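`hoxha-slots` is a small command-line tool and plain-text file format for booking shared desks and bench space. It replaces the spreadsheet used at the Gonivside building until last spring. There is no server. Bookings live in one directory, normally a shared drive or a Git repository, and every command reads the whole directory each time it is run.

Current version: 0.9.2. The file format is stable. The command names may still change before 1.0.

## Requirements

- Python 3.9 or later
- A directory that all users can read and write
- No third-party packages, except `tzdata` on Windows

## Install

```
git clone <your copy of the repository>
cd hoxha-slots
python -m pip install .
slots init /path/to/shared/bookings
```

`slots init` writes a `rooms.txt`, a `rules.txt` and an empty `days/` folder. It refuses to run in a directory that already contains any of these. Use `--force` only on a copy.

## File format

Each day is one file in `days/`, named by date. Each line is one booking:

```
start end place who note
09:00 13:00 east-2 okr marking
09:30 11:30 bench-b nsetiawan
14:00 18:00 east-2 mcarroll quiet please
```

Fields are separated by one or more spaces. The note is optional and runs to the end of the line. Lines starting with `#` are ignored. Times are local to the building and are never converted. The `tzdata` package is used only to find the two days a year on which the clocks change, so that `slots check` can warn about bookings that cross the gap.

Place names must match an entry in `rooms.txt`. Names are lower case, with no spaces. If a desk is moved to another room, give it a new name and leave the old one in `rooms.txt` marked `closed`, otherwise past days will fail the check.

## Rules

`rules.txt` holds one setting per line. Times are in minutes.

| Setting | Default | Meaning |
|---|---|---|
| `max_length` | 240 | longest single booking |
| `max_day` | 720 | longest total per place per day |
| `note_chars` | 500 | longest note |
| `overlap` | `no` | whether two people may book one place |
| `grace` | 15 | time after which an unclaimed slot may be taken |

A setting can be overridden for one place by putting the place name first:

```
bench-b overlap yes
east-2 grace 30
```

Overrides for a closed place are read but have no effect.

## Commands

- `slots add DATE START END PLACE [NOTE]` adds a booking under your login name.
- `slots drop DATE START PLACE` removes one of your own bookings.
- `slots show [DATE]` prints the day as a table. Without a date it prints today.
- `slots free DATE LENGTH` lists places with a gap at least that long.
- `slots check` reads every file and reports overlaps, unknown places and bad times. Exit status is 1 if anything is found.
- `slots claim` marks your current booking as in use. It must be run within the grace period.

`slots drop` compares login names only. It is a guard against slips and gives no protection against someone who edits the file by hand.

## Writing conflicts

On a shared drive, `slots add` takes a lock file named `.lock` and waits up to ten seconds. If a machine goes to sleep while holding the lock, delete the file by hand. In a Git repository no lock is taken. Two people adding to the same day will get an ordinary merge conflict, and keeping both lines is nearly always correct. Run `slots check` before pushing.

Some drive clients sync the lock late. Trilberg saw double bookings on the same desk from this cause, and the only fix so far is to move to Git.

## Desk labels

`slots labels` writes a printable page with one strip per place, showing its name as it appears in `rooms.txt`. Stick the strip to the front edge of the desk, on the side people sit. Strips on the back edge get covered by monitors.

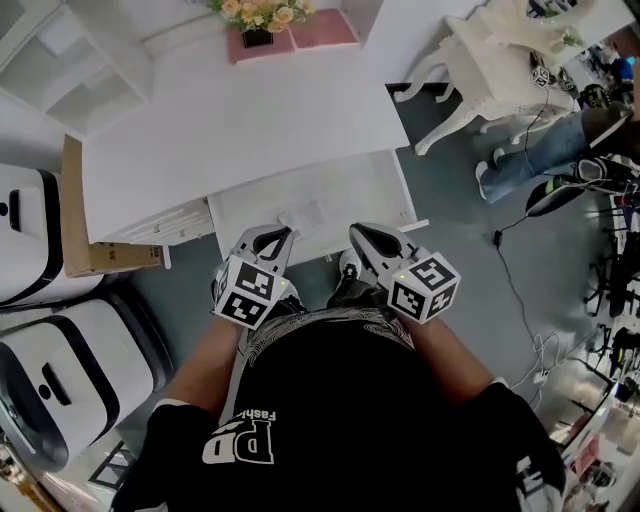

*At a desk, hands full.*

The strip is 43 mm tall by default. Change it with `--height`. Place names longer than twelve characters are set in a smaller size, and names longer than twenty are rejected.

## Known problems

- A booking cannot run past midnight. Enter it as two.
- `slots free` ignores per-place `max_length`.
- Accented letters in notes are kept in the file but may print wrongly in the old Windows console.
- `slots labels` assumes A4.

## Changes

**0.9.2** (May 1, 2023)
- `slots check` no longer stops at the first bad line.
- `grace` can be set per place (Kazuhiro Nomura).
- Pasimier import script removed. The last copy that works is in 0.8.

**0.9.1**
- Lock timeout raised from three seconds to ten.
- Closed places left out of `slots labels`.

## Maintainers

Ruairí Kinsella (format, checks) and Orla Rafferty (everything else). Please send a failing day file with any bug report, with the notes removed if they are private.

## Licence

MIT. See `LICENSE`.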